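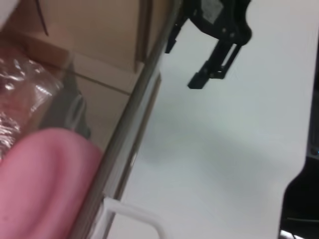 Skuto Desktop Drawer Unit, Three Tier

The Skuto is a small drawer unit for desks, sewing tables and hobby benches. It is supplied by Jusel in single units and in trade packs of 16. Each drawer runs on moulded side guides and can be lifted out fully for filling or cleaning.

Capacity and loading
Each drawer is rated for 6 kg, spread evenly. Heavier items such as scissors, staplers and tins of pins should go in the lowest drawer. With all three drawers open at once the unit may tip forward if the upper two are full. Open one at a time, or fit the Drirkon anti-slip feet (sold separately).

Finish
Available in brown with white trim, clear with white trim, or solid grey. The brown panels let some light through, so contents show as shapes but printed labels inside cannot be read. Card labels up to 25 mm high can be fixed beside the handle with ordinary double-sided tape. 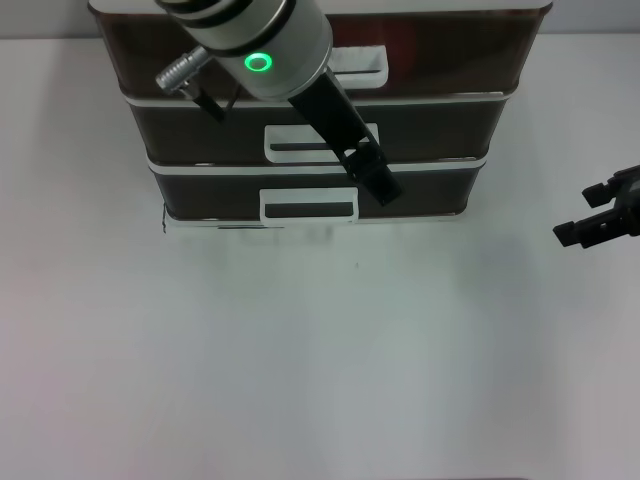
Cleaning
Wipe with a damp cloth and mild washing-up liquid. Do not use acetone, white spirit or scouring powder. Drawers are not dishwasher safe – the guides warp above 60 °C. Dry the runners before refitting.

Spare parts
Handles, drawers and side guides are sold separately. Quote the mould code on the underside of the base when ordering. Units made before April use the older guide, and the two types do not interchange. Huenchumán dividers fit the older drawers only.

Ordering and delivery
Trade packs are sent on a single pallet layer. Orders of 100 units or more are made to order and cannot be returned once production has begun. Single units are posted fully assembled, with a paper band round the drawers. Remove the band before first use.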